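Oltby Tabletop Toys, data card

Version of 2019-08-14. 1095 stills, small toys on a pale surface.

Labels came from Plimus and I don't trust all of them. Of 100 I rechecked, 7 were wrong, mostly "spring" against "ball". Coiled plastic is a poor fit for either. Blur was left in. Whether that helps training is a claim I'd want tested.

Surface with orange basket; orange spring toy:

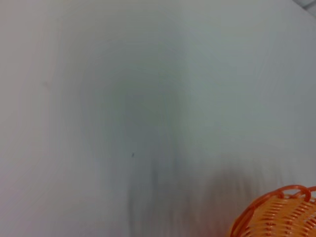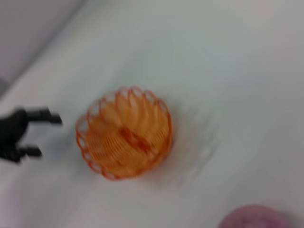
Shadows have no label of their own. Don't use the set to judge color accuracy.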